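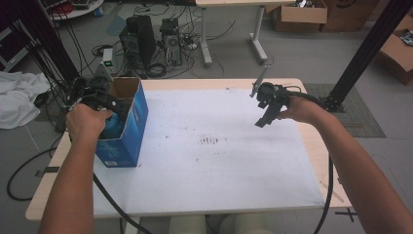
Features > Technology > Robots

Two Hands, One Box, All Day

By lunchtime my forearms had opinions. I'd spent the morning in a back room at Droveo, a small outfit in Fidcombe, pulling things out of boxes with a pair of black grippers, and I'd managed 60 goes at it. Aidan Kinsella, who'd been doing the same job next to me since breakfast, was well past 154 and still chatting about his weekend.

I'd come to write about robots and had packed a notebook, expecting to stand behind a rope and watch one. What I got was a chair, a white table and a cable for each hand. The thing they're building is called Skekix (the name came out of a very long lunch, I'm told), and before it can unpack so much as a lunchbox it needs to be shown how. Over and over, by people, with their own arms.

The idea is simple enough. You hold a gripper in each hand, and the grippers are the same sort that'll end up on the machine. You do the job the way you'd like it done, and the computers on the floor behind the table keep track of where each hand went and when the fingers closed. One go at the job is an "episode". Pile up enough episodes and the learning system starts to find the pattern in them.

I asked Mairéad Fitzgerald, who runs the sessions, how neat I had to be.

"Not very," she said. "If you're perfect every time it only learns what perfect looks like. Then the box is a bit crooked one morning and it's got no clue."

So crooked it was! I came in from the left and from the right. I went in high, then low. I bumped the flaps, which I was mortified about until Mairéad told me to leave it in, as long as I carried on and finished the job. What she doesn't want is hesitation. If you hover over the box having a think, the system can pick up the hovering too, and an early version of Skekix apparently spent a good deal of its time hanging over a carton like somebody who's forgotten why they came into the kitchen.

Boxes, by the way, are harder than they look. I'd have guessed that lifting was the tricky bit, but it's getting in. You've got four flaps that all want to lean a different way, and two stiff fingers where you're used to five soft ones. Your wrist wants to turn as it always has and the gripper won't follow, so you end up lifting your elbow out like a chicken. The other hand has to get out of the way and then be ready to come back. I never thought about my right hand so much in my life as I did when it had nothing to do.

And you can't feel anything, or hardly. A little push comes back through the handle when you hit cardboard, and the rest you do by eye. Daithí Doherty, the quickest of the regulars, reckons it takes a new person 68 episodes to stop squeezing everything to death. I didn't get that far before the sandwiches came, so I can't argue.

After lunch I sat with Vignesh Krishnan while he went through the morning's recordings. He watches them sped up, and it's a funny thing to see your own arms jerking about like an old silent film. He threw out four of mine. In one I'd started before the recording had, and in another I'd scratched my nose with a gripper, a move he felt Skekix could live without. The other two were just me dropping things off the far side of the table.

"That's a good rate for a first day," he said, and I was more pleased than I should have been.

I wanted to know when they'd have enough. Vignesh laughed and passed that one to Lies Bosman, who looks after the training side and has clearly been asked before. She told me it depends on what you count as the job. One box in one spot under one set of lights doesn't take long. Change the colour of the box, or tip it on its side, or put something round in it that rolls away from you, and you're back in the chair for a while. She keeps a list of the changes she still wants covered, and it had grown by the time I went home.

I did another hour before I left, mostly because Aidan said I wouldn't. My elbow had settled down by then and I'd found a way of tipping the gripper so it slid past the near flap without catching. Mairéad noticed and asked me to do it again, a bit slower, and then a few more times from the other side.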